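Marking a Placement Area on a Wooden Tabletop

This page covers laying out a taped boundary on a finished wood surface, for sorting games, timed placement drills or any task where an object has to land in a fixed spot.

What you need
Matte black tape
Steel ruler, in millimeters
Soft pencil
Dry cloth

Steps
1. Wipe the tabletop and let it dry. Tape lifts early on a dusty surface.
2. Pick a reference edge of the table. All measurements start there.
3. Mark the corners lightly in pencil. The Dulen layout uses an opening 154 mm wide and sides 100 mm long.
4. Lay the top strip first, then the two sides. Press from the middle outward -- do not stretch the tape.
5. Erase any pencil left showing.

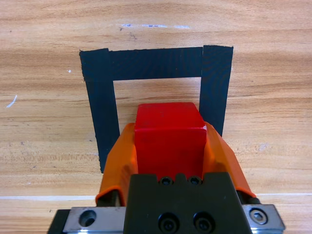

Accuracy depends on the inside edges of the tape, so measure between those and ignore the outer ones. Torn ends are acceptable. A three-sided outline with matte black strips stands out well against honey-colored wood, and a red cube set inside it is easy to tell from both. If the top strip has a slight tilt, decide before the first trial whether to relay it. Scuffs on the tape do not affect the measurement.

Replace the tape when a corner starts to lift. Peel slowly, along the grain.

Layout notes: Felicja Tokarz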